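Review: Flanville clip-rim storage bin, clear, small size
Written by Orhun Kırmızıgül

Bought: two pieces
Used for: hair things, bathroom things, one time for screws
My rating: 4 out of 5

I am not a person who writes reviews of plastic bins. But before I bought these I searched for opinions and found only short ones, like "nice bin" or "arrived broken", and this did not help me much. So I decided that after I use them for a good time I will write a longer one. I have had mine since October and I think it is enough to say something useful.

We are four in the apartment: me, my wife and two daughters. We have one bathroom with one narrow shelf. Everything for hair was living in a fabric basket, and the fabric basket was a disaster. Hair collected in the weaving, somebody spilled conditioner in it, and if you needed one hair clip you had to turn the basket over on the bed. My wife asked for something you can see through and wash. That was the whole request.

What comes in the package

The bin comes with a lid, and the lid is held by small clip tabs on the rim. There is a paper with drawings which shows how to put the tabs on. You push them from the outside until they click. I did the first one wrong and had to take it off with a butter knife, so please look at the paper first. The tabs are sold in a few colors and we took light blue. There was a smell of new plastic when I opened the box. I washed both bins with dish soap, left them on the balcony for one night, and after this I could not notice it anymore.

The material

The plastic is not clear like glass. On the store page it looks more transparent than in real life. I would say it is translucent: you can see colors and shapes through the side, and for big things this is enough. My younger daughter can tell from the door if the hair rollers are inside or not. For small dark things, like bobby pins, you still need to open it and look. If you want a perfect display box for a collection, this is not the product.

The walls bend a little if you press them in the middle. The bottom is stiffer. I dropped one bin from the top of the washing machine onto the tile floor, full, and it did not crack. One of the tabs jumped off and I found it behind the laundry detergent. It went back on without a problem.

The size

Here I must be careful, because the seller gives the outside measurement and not the inside one. The small size is smaller than you imagine. Into ours we can put the hair rollers, a brush if you lay it flat, and a bag of elastic bands. It is not possible to add a hair dryer. I tried, and the lid stays open like a mouth. For a hair dryer you need the next size, or simply a hook on the wall.

If your rollers are the type with the bristly mesh, they stick to each other and make a kind of block. In the fabric basket they also stuck to the fabric, which made everybody angry in the morning. In the plastic bin they slide out, and I count this as the biggest advantage of the product. I know it is a small one.

Comparison with others

Before this we had tried the Virnano stacking box. It was cheaper and a little clearer, but the lid was separate with no tabs, and in a house with children a separate lid is lost in one week. Ours is probably still in the apartment somewhere. I also looked at the Mabuza drawer unit in the store in Brirnside. It is a beautiful thing, but it needs a shelf deeper than what we have, and the drawers came out too easily when I pulled.

The Flanville bin had 2,371 ratings when I ordered it. I read maybe the first two pages. Many people complained about the tabs, and I understand them, but I think some of them put the tabs on upside down as I did.

Using it every week

The real test for me is the sorting. Every weekend the girls empty the bin and bring back the things which escaped into other rooms. They do it on the big bed, on top of the plush blanket, because there nothing rolls away. It is a good moment also to find what does not belong with hair at all.

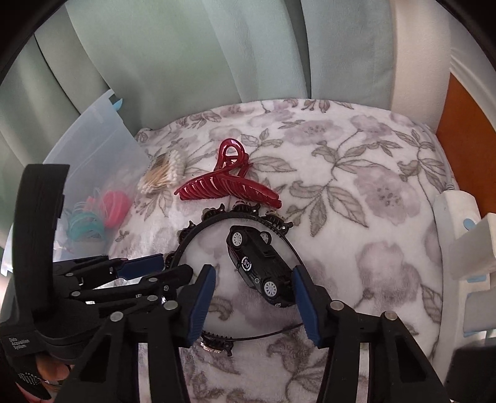 My opinion is that a bin like this works only if you decide what lives in it. Rollers are inside always. Headbands we stopped putting in, even though they fit, because the ones with stones and flowers get scratched against the wall of the bin and then pull the hair. They are better flat in a drawer. The claw clips can go in or out, it depends who cleaned last. Cotton swabs should have their own container with a lid, please believe me. We kept them together with the rollers for one month and the cotton was catching on the bristles.

Toys come home with the hair things too, and they go to the toy shelf. I mention it for other parents: with a see-through wall it is at least faster to notice.

Cleaning

Warm water and a soft sponge. I do not put it in the dishwasher, the paper says no. Hair does stick to the inside after some days, I think it is static, but one wipe with a damp cloth takes it away. There are fine scratches on the bottom already from the metal clips. They do not disturb me, but if you like your things to look new you will see them.

What I did not like

The tabs are the weak point. After 7 weeks one of them became loose and now it clicks only if you press from both sides. I wrote to the seller, and they sent a small bag with replacement tabs without asking for money. The answer took 7 days, which is acceptable, but the new tabs were white and not blue. So one of our bins now has two colors. My wife says it looks intentional.

Also the corners on the rim are a little sharp where the plastic was cut from the mold. I went over them with a nail file and it was fine after this. For the price I would expect them to do this in the factory.

Should you buy it

For hair rollers, brushes, sponges, small bottles – yes. For bobby pins and other tiny things, choose something smaller and clearer. For screws I tried it in the storage room and the bottom bent when I lifted it, so no.

I took away one star for the tabs. If they make a version with the same bin and a stronger tab I will buy two more, the shelf under the sink is waiting.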